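Packing robots still slow on sweet bags, Dromeck says

11/25/23

Robots can now do part of the packing work in a sweet shop, but not at a speed any shopkeeper would pay for, according to Dromeck, which has been testing two-armed machines on small retail chores at its Clarkberg site.

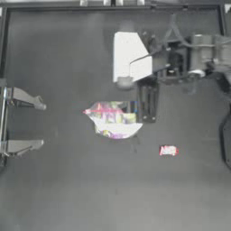 A zip bag and a wrapped sweet on the work surface at Clarkberg.

The firm chose filling and closing bags as its first task. Shop staff pick it up in minutes. For a machine, thin plastic is awkward, as it changes shape every time it is touched.

Dromeck said it had logged 3,000 attempts so far in November. Holding a bag by both top corners was the part that went best.

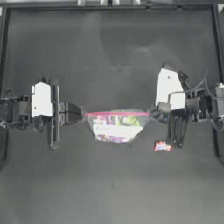 Bags remain the hard part

Retail chain Brimero, which has 400 shops, said it was following the tests but had no plans to buy. Its staff pack sweets between serving customers, and it wants a machine that can be left alone with a mixed tray.
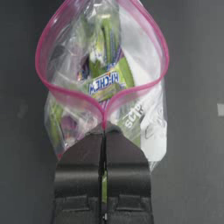
Cost is the other obstacle. Brimero said a machine would need to pack some 700 bags a day to earn its place. Mixed contents make that harder, and with a Hi-Chew packet, a purple-wrapped sweet and a printed sheet sharing one clear bag, the plastic bulges and creases in ways that are hard to predict.

Belhaj, which supplies packing equipment to small shops, said household jobs such as putting away leftovers raised the same problems.

Dromeck plans another 1,000 attempts using smaller sweets.
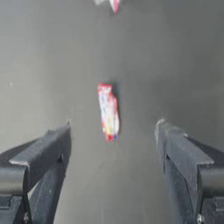 A small red and white packet between open gripper fingers.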